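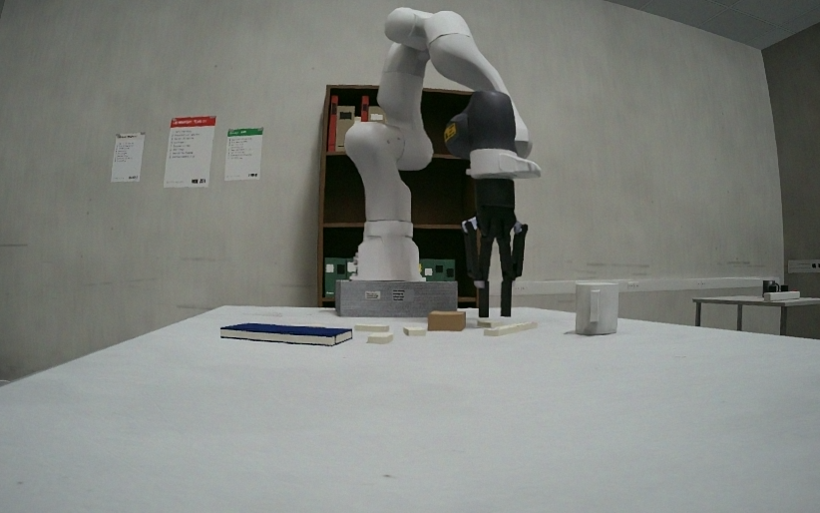 Celda en el simulador, brazo en posición de espera sobre la mesa.

hpuma
Abro tema por la altura de aproximación en la celda de dominós. El modelo de Wetstead trae el origen de herramienta en la brida y le sumé 137 mm en Z hasta la punta de los dedos. Con la pinza abierta queda bien. Al cerrar, la punta baja y roza el tablero. ¿Corrijo el TCP o subo el punto de agarre?

m_huanca
El TCP. Si subes el punto de agarre, arrastras el error a todas las piezas. En una pinza de varillas la punta describe un arco, así que mide con la apertura de agarre y no con la máxima.

Arnach
No estoy de acuerdo. Un TCP medido a una sola apertura sirve para una sola pieza. En esa mesa hay dominós, un libro y una taza. Yo dejo el TCP en apertura máxima y compenso en Z según el ancho, con una tabla.

m_huanca
La tabla hay que rehacerla cada vez que se cambian los dedos. Para los dominós basta un valor.

hpuma
Por ahora solo agarro dominós. Adjunto la vista desde la muñeca en el punto de aproximación, con los dedos a ambos lados de la ficha vertical.
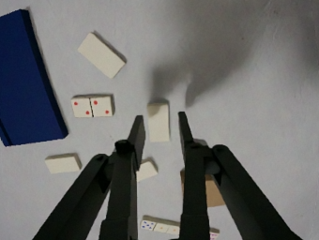 La apertura de aproximación está al 80 % y la fuerza al 57 %. No he tocado los límites articulares.

Édgar Ayala
Revisa también la malla de colisión de los dedos - en la versión de Hallel era más larga que la visual y daba contacto antes de tiempo.

hpuma
Era eso en parte. Cambié la malla y medí el TCP con la apertura de agarre. Ya no marca contacto al cerrar.

Arnach
Con el libro te volverá a fallar. Guarda los dos valores.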